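## Section 4: Fitting and Adjusting Drawer Runners

This section applies to all base units in the Hullico kitchen range fitted with Sumari soft-close runners. It should be read together with Section 2, which covers levelling and fixing the cabinet carcass. 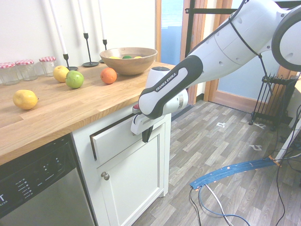 Drawers should be fitted only after the worktop has been fixed and the cabinets checked for level. A cabinet that leans forward, even slightly, will allow its drawers to drift open, and no adjustment of the runners will correct this.

### 4.1 Before you begin

The following are required:

- a cross-head screwdriver (a powered driver must not be used on the adjusting screws)
- a spirit level
- a pencil and steel rule
- the bag of fixings marked 681, supplied with each pair of runners

Check that the runners are a matched pair. The left-hand runner is stamped L and the right-hand runner is stamped R near the front fixing hole.

### 4.2 Fitting the runners

1. Pull the inner section of each runner forward until it stops, then press the grey lever and draw the section clear.
2. Hold the outer section against the inside wall of the cabinet, with its front edge set back 2 mm from the front of the carcass.
3. Insert the first screw through the slotted hole and tighten it by hand until it grips.
4. Check the runner with the spirit level and correct it as necessary.
5. Insert the remaining screws through the round holes and tighten all of them fully.
6. Repeat on the opposite side, measuring from the base of the cabinet.
7. Fix the inner sections to the drawer box, with the wheel or catch towards the back.

**Note:** Cabinets supplied before June have pilot holes for the older Ikard runner. These holes do not line up with the present pattern and should be left unused.

### 4.3 Hanging the drawer

1. Extend both outer sections by the same amount.
2. Offer up the drawer squarely and engage both sides together.
3. Push the drawer home with steady pressure. Some stiffness is to be expected on the first closing.
4. Open and close the drawer 7 times over its full travel.

**Caution:** Do not force a drawer that stops part of the way in. Withdraw it, confirm that both sides are engaged and begin again. Forcing the drawer may displace the bearings, and runners damaged in this way must be replaced as a pair.

### 4.4 Adjusting the front

The gap between neighbouring fronts should be 4 mm. Turn the upper screw on the bracket to raise or lower the front, and the lower screw to move it to the left or right. Make small changes - a quarter turn is usually enough - and close the drawer between each one.

Where a Minhas handle is to be fitted, complete all adjustment first. Drill from the face of the drawer front with a block of scrap timber held behind it.

### 4.5 Care

Wipe the runners with a dry cloth. Oil and spray lubricants must not be applied, as they collect dust and will stop the soft-close action from working properly.

Section revised Oct 24, 2021. Approved for issue by Mehwish Kakakhel, Technical Publications.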